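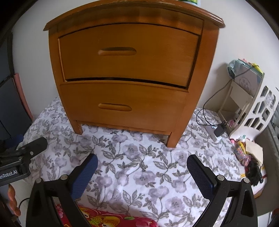 Untere Schublade am Nachttisch klemmt

Jelix
Sehr geehrte Mitglieder, bei meinem Nachttisch mit zwei Schubladen lässt sich die untere nur mit Mühe öffnen. Beide haben eingelassene ovale Griffmulden. Ich bewahre darin ausschließlich Socken auf. Ist eine Behandlung der Laufflächen ohne Fachbetrieb möglich?

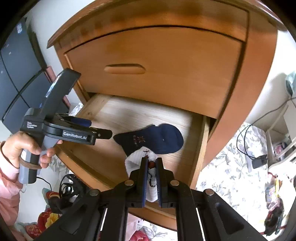
Der Korpus soll dabei nicht zerlegt werden.

Venkatesh Naidu
Bitte entleeren Sie die Schublade vollständig und ziehen Sie sie heraus. Die Laufflächen sind trocken abzuwischen und dünn mit Kerzenwachs einzureiben. Öl ist zu vermeiden – es lässt Holz quellen. Besteht der Widerstand fort, kann mit 500er Papier leicht nachgeschliffen werden.

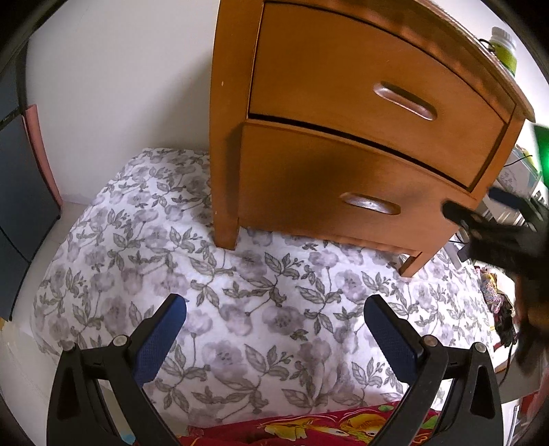
Die glatte Front bleibt davon unberührt.

Brirno
Bei mir klemmte es im Januar auch. Seife genügte.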